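Brulberg Home Board > Kitchen and Laundry > Cleaning

Thread: Egg-crate sponge on a printed tablecloth, yes or no?
Views: 569

wipe_down_wes
Opening post

I've been reworking how I clear the kitchen table after lunch and want some opinions on two things, the sponge and the bin.

We have a checkered cloth on the table, white squares and beige-orange squares with food printed on the colored ones. Crumbs are hard to spot on it. I used to wipe it with a flat cellulose sponge and that mostly moved the crumbs from one square to the next. I switched to a green foam one with the bumpy egg-crate face. So far it picks up more, but I wonder if the bumps are going to wear the print.

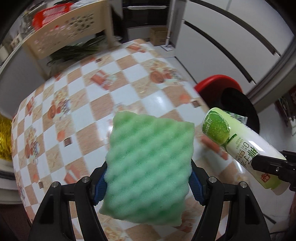 Photo: wipe_down_wes / Brulberg Home Board member upload

The coconut water is the 300ml size. Those bottles are most of what I end up clearing, along with wrappers. Do you clear everything first and then wipe, or wipe as you go?

tilebytile
Reply 1

Clear first, then wipe. If you wipe around bottles you leave rings and have to do it again.

On the sponge, I wouldn't worry about the print. Soft foam is soft foam. What wears out a printed cloth is the green scouring pad people use on dried sauce. I used one on mine for a year and the corner by my chair is nearly white now.

Nindska_fan
Reply 2

I disagree about the foam. The bumps hold grit. If you have sugar or salt on the table and you press down, you are sanding it. I had a cloth from Wudetti that went dull in the middle and I only ever used a foam sponge on it. Shake the cloth out or brush it first.

tilebytile
Reply 3

Was it a coated cloth? The coated ones go dull whatever you do. I've washed the sponge under the tap between passes for years and never had grit stay in it.

Nindska_fan
Reply 4

Coated, yes. I still say brush first. It takes a minute.

wipe_down_wes
Reply 5

OK, brushing first is easy enough, I'll try it. Here is the table again so you can see where things stand. My question is the bin. I like it on the floor next to the table so I can drop things in without walking. My other half says it belongs over by the fridge.

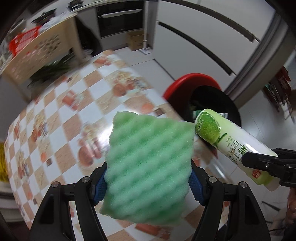
Where to keep the bin

lowshelf
Reply 6

Keep it by the table while you are clearing and put it back after. I measured this once because I was bored. Walking to the bin for each item took me 472 steps over a day of meals. With the bin at the table it was a lot less, I didn't write that number down.

I would deal with the cardboard box under the oven before I worried about the bin. That's where I'd be catching my foot. And the top of that cabinet has the look of a place where things get put and stay put.

wipe_down_wes
Reply 7

The cabinet top is on the list. The box is waiting for recycling.

De Bruijn Street kitchen
Reply 8

I go one further and put the bin up on a chair. No bending. My back is bad and this has made the biggest difference of anything. Hold the bin at the edge of the table and sweep everything in with your hand.

tilebytile
Reply 9

A bin on a chair people sit on? No thanks. It has been on the floor.

De Bruijn Street kitchen
Reply 10

Plastic chair, it gets wiped down with everything else. A cloth seat would be different.

wipe_down_wes
Reply 11

I do the chair thing too sometimes, so I'm with De Bruijn on this one. You can tip the bin toward the table and it stays put if the chair has a decent back. 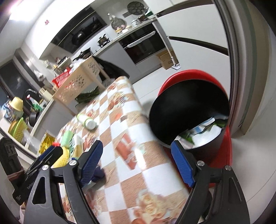
Bin on the red chair, scallions at the back of the table

lowshelf
Reply 12

That works, but move the scallions before you start wiping. Food off first, then trash, then the small stuff like caps, and the sponge last. Loose caps are what I always miss. I found 5 behind my stove in February.

I'd also put that red basket on the table and use it for whatever is staying in the kitchen. One trip to put it all away.

Nindska_fan
Reply 13

Agree on the basket. Also line the bin. Crumpled tissues stick to the bottom if anything with liquid in it goes in, and with drink bottles something always does. Empty them in the sink before they go in.

tilebytile
Reply 14

Rinse the bottles and recycle them, they shouldn't be in that bin at all. Our town takes them with the label on. Check yours.

wipe_down_wes
Reply 15

Ours wants the caps off, labels are fine. I'll keep a bag on the chair back for bottles and leave the bin for wrappers and tissues. Still not convinced either way on grit in the sponge. I'll brush for a month and look at the print again.

Nindska_fan
Reply 16

Look at it in daylight. Mine seemed fine under the kitchen light.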